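About Us

Hello, and welcome to Fivance! I started this site because I wanted somewhere to talk about mobile racing games without wading through adverts for gems. My first review was of Gultska, a tilt-steering rally game that drained my battery in one sitting (I gave it four stars anyway).

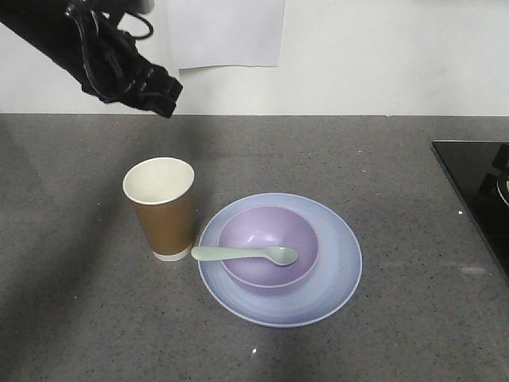 Grey worktop, white wall

There are 263 reviews on here now, nearly all of them for phones and tablets, and I still play every game to the last cup before I write a word. If it has a free-to-play shop, I do the first 100 races without spending a penny – then I tell you where it starts to pinch.
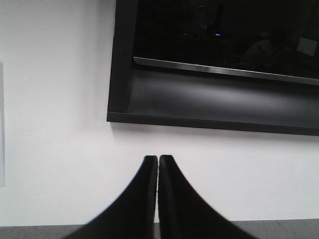
Up close

We're a small team these days. Two of us cover Android, one looks after iOS and I do the editing, badly, usually late at night. We buy our own games. When a studio sends us a code we say so at the top of the page, as we did with Drorton.
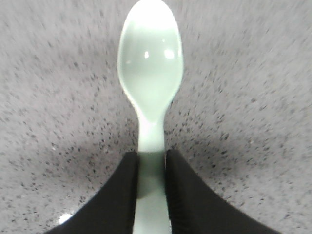

Đinh wrote in to say our Drorton score was far too kind, and that the rubber-band AI ruins every final lap after the desert stage. Fair enough! I went back, lost five finals on the trot and knocked half a star off.

Scores do change, by the way. Games get patched, handling gets fixed, servers get switched off, and old reviews are updated with a note at the bottom.

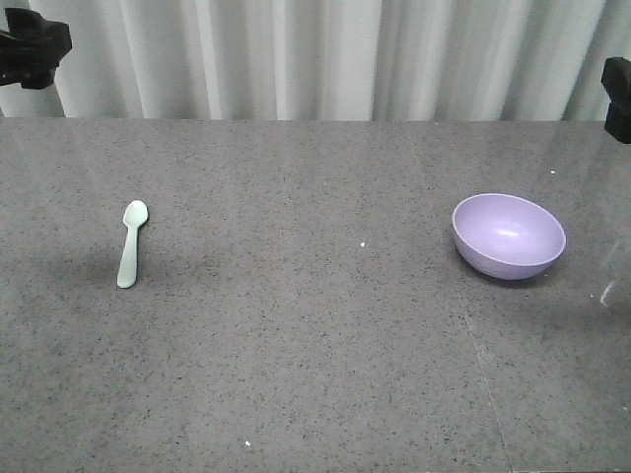 Please bring back the lap time tables, one reader asked last October, they were the only reason I bought a controller. So they're back, with 154 tracks listed, and you can send in your own times through the contact form.

Page last updated May 2021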